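Gashaw House Residents' Handbook
Household Tips: Folding and Storing Clothes in a Shared Bedroom

These tips are issued to all residents of Gashaw House and apply to the rooms on both floors. Questions may be directed to Emanuel Avram, Resident Services, at the front office.

Before you begin

Choose a flat surface large enough to hold one garment fully opened. In most rooms this will be the bed. Straighten the sheet or mat first and move pillows to one end. Residents who sleep on a bamboo mat will find it well suited to folding: the surface is firm, and the edges of the tiles can serve as a guide for keeping a hem straight. Wipe the mat with a barely damp cloth and let it dry fully before placing clean clothes on it. Check for raised threads or broken tiles, which can catch on knitwear.

Clothes should be completely dry. A garment that feels cool at the seams or under the arms should go back on the line for another hour.

Folding T-shirts

1. Lay the shirt face down and smooth it from the collar toward the hem.
2. Fold one side in toward the center, and turn the sleeve back so that it lies flat along the fold.
3. Repeat on the other side. The shirt should now form a long rectangle.
4. Bring the hem up to just below the collar.
5. Fold once more if the shirt is to stand upright in a drawer. For a shelf, leave it as it is.

Shirts with a printed chest should be folded so that the print lies flat, with no crease running through it. Do not iron directly over a print. Turn the shirt inside out and use a low setting.

Dark cotton shows lint more than other colors. Fold dark items together, before or after the light ones, and use a lint brush on each piece before it is put away.

Working through a pile

Take one piece at a time from the top and finish it before reaching for the next. Pulling from the bottom twists the pieces above and undoes the smoothing that drying on a hanger provides. If the work must be interrupted, drape the remaining clothes over a chair back. Clothing left in a heap overnight will usually need pressing.

Small pieces tend to work their way underneath larger ones. Lift the last garment clear of the bed and look beneath it before you close the drawer.

Storage

Each resident has 2 drawers and one shelf. The drawers are Konus units with an inside width of 83 centimeters, which will take T-shirts standing in rows. Place heavier items such as jeans and sweaters in the lower drawer. Stacks on the shelf should be kept low enough that a shirt can be drawn from the middle without toppling the rest.

Cotton storage bags for out-of-season clothes may be collected from the front office beginning in November. Please write your room number on the tag. Bags without a tag are held in the Tamau Street storeroom.

Keep power strips and charging cables away from piles of clothing and bedding, and do not cover them with fabric at any time.
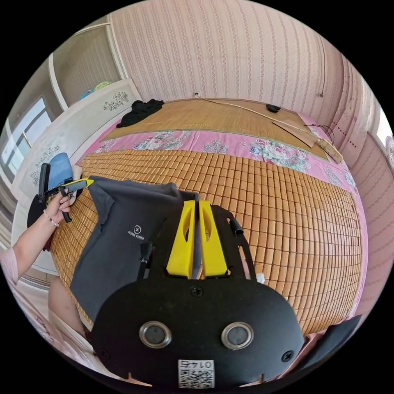
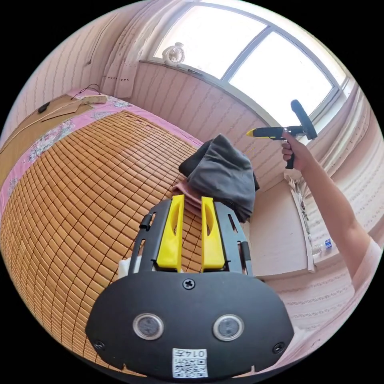 Page last changed: November, by Resident Services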